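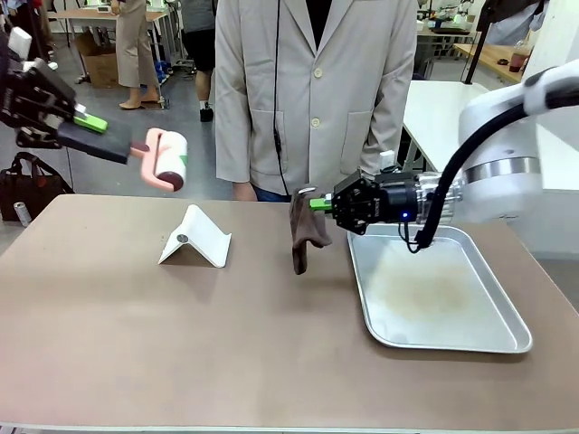

Fluff, and what to do about it
Speaker notes, Brallton Home Skills evening, 14 Jan 2019
Nadège Riviere

Before starting
Water on the left, rollers on the right, sock bag under the table. Remember to hand the sign-in sheet to the front row, it always gets lost if it starts at the back. Speak slowly. Margaux says I gallop when I'm enjoying myself.

Slide 1. Title
Good evening, and thank you all for coming out in the cold. I know some of you came to the December talk about airing cupboards, and I'm touched that you're back for more. Tonight we're going somewhere even smaller: the sticky roller, the dark sock, and the grey fuzz that travels between them and everything else in the house.
I should say straight off that I'm no scientist. I ran the alterations counter at Tollent for a good many years, and most of what I know about fluff I learned from other people's trousers. You pin up a hem under a strong lamp and you see the lot, believe me – cat, dog, bath towel, biscuit. So this is a talk from the counter, and if anyone here knows more about fibres than I do (Sihan, I'm looking at you) please shout.

Slide 2. Where it all comes from
Ask the room first: who has washed something black with a new towel? Wait for the groans.
A towel is made of hundreds and hundreds of little loops, and a new one is carrying a great deal of loose fibre from when it was made. In the wash the loose bits float about, and they have to settle on something. Cotton socks are very obliging. They've got a bit of texture, they're often turned half inside out, and they go round and round next to the towel for the whole wash.
Then there's the inside of the shoe, and the carpet, which is a shocking one. If you walk about the house in socks, as I do from the moment I'm through the door, you're more or less polishing the floor with your feet. Colette Boyer told me her hall carpet shed for a whole winter and she blamed the poor cat all that time.
Don't get drawn into carpets here. There'll be a carpet question at the end anyway.

Slide 3. Why dark socks
Pale socks pick up just as much, you simply don't see it. On white ones it's the dark hairs that show, on dark brown or navy it's the pale fuzz. I'm fond of a dark brown sock myself, it goes with nearly everything I own, and it's a kinder colour than black when the dye starts to fade. But it does show every bit of white.
Pass round the two brown socks from the bag. One has been rolled, one hasn't. Let people have a proper feel. Please make sure they come back, as Romain Rolland went home with one of my socks last time and I had to wait a fortnight for it.

Slide 4. The roller itself
Hold up the plain one. I expect every house here has one of these in a drawer: a handle, a frame, and a roll of sticky sheets. The sheets face outwards and each one is spent when it stops feeling tacky.
Some rolls have printing on them, little coloured marks or lines. I like those, because when half the pattern has vanished under fluff you know where you are. On a plain white roll I'm forever tilting it to the light.
People ask which make to buy. I've got a Bondik in the hall and an Iwasaki in the sewing box, and I couldn't tell you with my eyes shut which was which. Look at the tear line instead. A slanted tear comes away in one go. With the straight sort I end up picking at the corner with a fingernail, and then it splits, and then I've got a strip of it stuck to my cuff. If you've got one like that, fold the corner under as soon as you've torn off the old sheet, so there's a tab waiting for you next time.
And do put it away with its cover on. A roller left naked in a drawer will pick up thread, dust, a stray hairgrip, and be useless by the time you want it.

Slide 5. Rolling a sock (demonstration)
Clear the table. Do this slowly and talk through it.
Socks are awkward because there's no flat part that stays flat. A coat hangs there and lets you get on with it, but a sock wants to wrap itself round the roller and go for a ride. So, lay it down, heel to the side, and smooth it out from the cuff to the toe with the flat of your hand. Hold the cuff down firmly. Roll away from the hand that's holding, towards the toe, lift, come back to the top, and go again. Always the one direction. If you scrub backwards and forwards the toe flips up and sticks, and you'll have a little tug of war.
Turn it over and do the other side. Then pull it over your hand like a glove puppet and do the heel, because the heel is where it all gathers and you can't reach it properly on the flat.
If there's time, let someone from the front have a go. Margaux has offered, but she's done it before, so try to get a newcomer.
Some people like to hold the sock up by the cuff and roll it in mid-air. I've seen it done quite nicely by somebody patient. I haven't the patience. It swings.
A word about the insides. If the fuzz is on the inside, leave it be unless it's tickling you. I used to do the insides too, and I got through rolls at a terrible rate.

Slide 6. What to put underneath
I do all my rolling over a tray, and I'm always surprised how few people do. Any metal tray with a bit of a raised rim will do. Mine's an old one from the kitchen, no longer fit for anything you'd eat from, with marks on it that won't scrub out however I go at them. The rim stops buttons and pins from rolling off, the spent sheets go in it as I tear them, and the whole lot gets tipped in the bin at the end.
It also gives you a smooth surface. If you roll on the bed or the sofa, the roller goes over the edge of the sock and picks up the blanket, and then you're putting blanket on your sock. Sihan Meng does hers on the ironing board, and we've agreed to differ about it.
Wipe the tray first with a barely damp cloth and let it dry. A wet sock won't give up its fluff and a wet sheet won't stick.

Slide 7. How long a roll lasts
I kept a tally last year for the purposes of this talk, on the back of the kitchen calendar. I rolled 623 socks. Yes, you may laugh. It came to nearly 400 sheets, and a fair few of those went on the first couple of months before I'd got my method straight. One sheet will do a pair comfortably if they've been washed sensibly. After a towel disaster it can be the other way round, two sheets to one sock, and at that point you're better off washing them again.
If anybody asks why the number is odd: the last one was on its own. Its partner has not been seen since.

Slide 8. Stopping it before it starts
This is the part I'd like you to take home, so slow down here.
Wash new towels alone the first few times. I know it feels wasteful, so save them up and do them together. Turn dark socks inside out before they go in, so that whatever's floating about settles where it won't show. Check the filter. Colette hadn't looked at hers since moving in, and she brought me what she found in a sandwich bag, which was kind of her.
Give everything a good shake out of the window before it goes on the airer, and I mean a proper snap, holding the cuff. You'll see it come off in the light if the sun's low.
And keep a tissue out of your pockets! One paper tissue in a dark wash will undo all of it. I've rolled a tissue wash and it took me the whole of a radio play, and I missed the ending looking for more sheets.

Slide 9. Other ways
Quick run through these, don't dwell. A slightly damp rubber glove, stroked one way, is very good on wool and doesn't cost anything if you've one by the sink already. Wide parcel tape wound round the hand, sticky side out, will get you through a wedding. A clothes brush is lovely on a coat and hopeless on a sock. Those little battery shavers are for bobbles, and bobbles are a different talk. Keep them away from thin heels, or you'll be darning.
Romain swears by the tumble dryer on cold for ten minutes. I don't own one, so I've told him he can have the microphone for that bit.

Slide 10. Questions
Likely ones, with my answers, in case my mind goes blank.
Washable rollers, the rubbery kind: fine for pet hair, not so clever on fine fuzz. Rinse and leave to dry standing up.
Sticky feel left on the sock: the roll has been kept somewhere warm. Move it away from the radiator.
Does rolling wear socks out? Mine wear out at the toe, where I hardly roll at all, so I think not.
Carpets: ask Colette.

Tea is at the back. Collect the socks before anyone stands up. Mention that the mending table stays out till closing and that Margaux has spare needles.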